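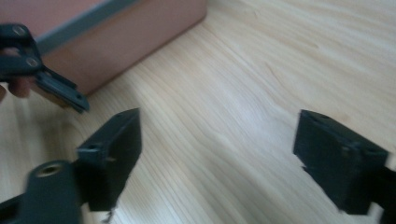 Fingers open over the work surface, second gripper at the left.

Wultier Handheld Gripper Pads, Black, Pair

Replacement finger pads for the Wultier handheld gripper. Sold in pairs. Change both pads at the same time, even if only one looks worn.

Inspection

Check the pads at the start of every shift and again after 1,000 grasps. Look at the lower edges and corners first. Take a pad out of use if:
- an edge is frayed or a corner is rough
- material is hanging from the pad
- the pad moves on its mount when pressed by hand

Do not trim a damaged edge and put the pad back to work. Loose bits can end up on the work surface or in the product.

Two-gripper work

Open both grippers fully before the first grasp. Keep the free hand behind the finger mounts. Clear the surface between the fingers of anything that is not part of the task. If the two grippers touch hard, stop and inspect both sets of pads.

Service life

Light use (cartons, soft packs): 2,000 grasps
Rough or sharp-edged goods: 600 grasps

Write the fitting month on the Plamitz log card packed with each pair. Sites that follow the Bivberg handling rules must keep filled cards for 44 weeks.

Ordering

Fits the standard and long-arm models. Does not fit the Bíró adapter. Mounting screws are not included. Orders placed by noon on Wednesday ship the same week.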